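Disassembly bench, team notebook
Monday, after lunch

Goal for the week, as written on the whiteboard: take a desktop computer apart with the arm, and put at least one piece of it back where it came from. The second half was added by whoever has to keep supplying the desktops.

Setup is the same as last session. Tower on its side, side panel off, parts fixture to the left. Re-taught the drive bay approach from scratch, as the old waypoints had been saved under the name "final_2" and were for a different tower. New set is in the Vunari folder under bay_lower. Please do not call anything final.

Camera check first. The wrist view is mostly gripper, which we knew. There is still enough of the case showing past the fingers to line up on the cage, so I left the mount alone. The bench view does the real work for now.

Ran the Rateo script at reduced speed for the drive moves. Log starts at line 1601 if anyone wants to read it, and I can't think why they would. Force limit is back at the default after somebody's experiment with being brave.
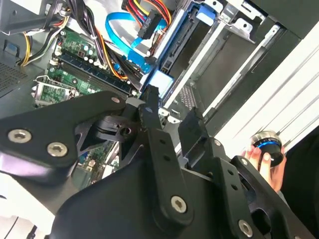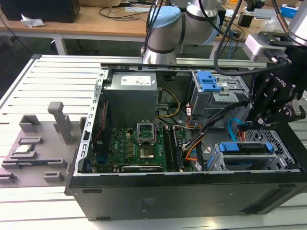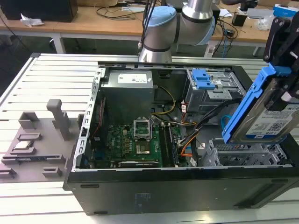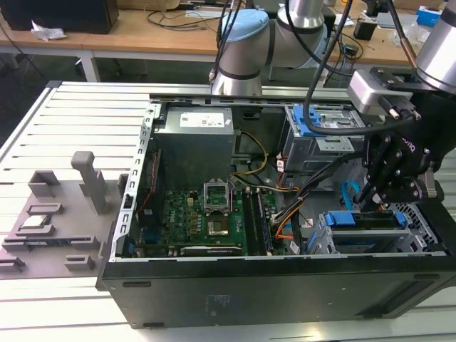
Dell tower, side panel off. Third one: the WD 1.0TB drive in its blue caddy, in the gripper over the case.

Notes on the grasp. The caddy is easier to hold than a bare drive, but the fingers have to come down square or it tips at one corner and then argues with the cage. I changed the approach angle by 3 degrees and widened the opening a little. Better on paper. Needs a proper set of repeats before it goes in the report, and by repeats I mean more than 2.

The blue SATA cable remains our most experienced opponent. It lives exactly where the fingers want to go and has no fixed opinion about its own shape. Options so far:
- plan around it (tedious)
- move it first as its own step (a whole extra skill)
- tape it back and mention it in the write-up in small type

I'm for the second. The Setivgate rules let us prepare the case by hand but every hand touch costs points, and we are not so rich in points.

Memory modules not attempted. The slots look reachable with the current fingers, but the power wires cross that whole side and I didn't want two cable problems in one day.

To do:
- log joint angles at the release pose
- rename the Bakalis config so it says which tower it belongs to
- tidy the cables on the back desk (carried over from December, carried over again)
- clip 153 needs its label fixed, it says "insert" and is a remove

Left the force plots open on the bench laptop. Don't close them, I haven't saved anything.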